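**Subject:** Re: [manip-sim] Controller comparison, pen-from-cup task
**List:** manip-sim
**Date:** Wednesday, 4:16 pm

> We ran the pen task with both controllers over the weekend and the numbers don't agree with what you posted in February. Pesto came out ahead of Virnard on our side. Same arm model, same parallel-jaw gripper, same cup. Are you resetting the gripper opening between episodes, or carrying it over? Also, what is your contact time step? We left ours at the default.
>
> If there's a scene file we can diff against, please send it.

Replying to both points inline would get messy, so in order.

Gripper opening: reset to fully open at the start of every episode. The February runs carried it over. That was a mistake in our reset script, and it favored Virnard, which commands an absolute jaw width at each step and so recovers from a half-closed start. Pesto commands a relative width and spends the first part of the approach undoing whatever the last episode left behind. Please disregard the February table.

Contact time step: 2 ms. At the default we saw the pen pass partway through the cup wall on roughly vertical pulls, and a pull like that gets scored as a success when it shouldn't be. If you left yours at the default, I would check your successes for it before comparing anything. The quickest test is to log the minimum distance between the barrel and the wall mesh and throw out any episode where it goes negative by more than your tolerance.

I reran everything with both fixes. Total episodes: 2,464, split evenly between the two controllers, over 16 start poses. Failed episodes: 636, both controllers together. Virnard still has fewer failures than Pesto, but the gap is a good deal smaller than the one I posted. Per-pose results are in the CSV on the Phuthong share, same folder as before.

Most of the failures are of one kind. The fingers close on the rim of the cup as well as the pen, and the cup comes up with it. This depends more on the yaw of the jaws relative to the pen's lean than on the controller. When the closing direction is square to the lean, both controllers do fine. When it lines up with the lean, both are poor and Pesto is worse, as it keeps closing after first contact.

I haven't tried the Bikora fingers yet. The tips are narrower, which should help inside the rim, but the collision mesh we were sent has inverted normals on one side and I don't trust it. Results for those will be a separate message.

Start pose, jaws open over the cup, before the descent: 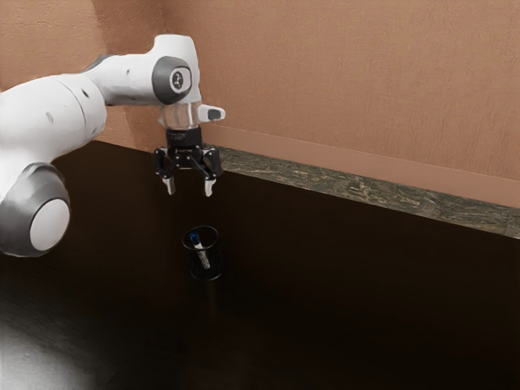 **Scene file and settings**

The scene is the dark tabletop with one cup and one pen, nothing else on it. The backsplash and wall are visual only and have no collision geometry, so you can strip them if load time matters. Things to compare in the diff:

- `contact_dt`: 0.002
- `reset_gripper`: true (was false in February)
- `cup_fixed`: false
- `pen_friction`: unchanged from the shared defaults
- `controller`: `virnard` or `pesto`, no other values are read

Leave `cup_fixed` at false. With the cup fixed, the rim grasps turn into stalls and get logged as timeouts, and then the failure categories can't be compared between labs.

One open question from our end: are you running Pesto with its force limit on? We have it off. If yours is on, that alone may account for your result, and I'd like to rerun the poor yaw poses with it on before we argue further about ranking. Send the limit value and I'll queue it.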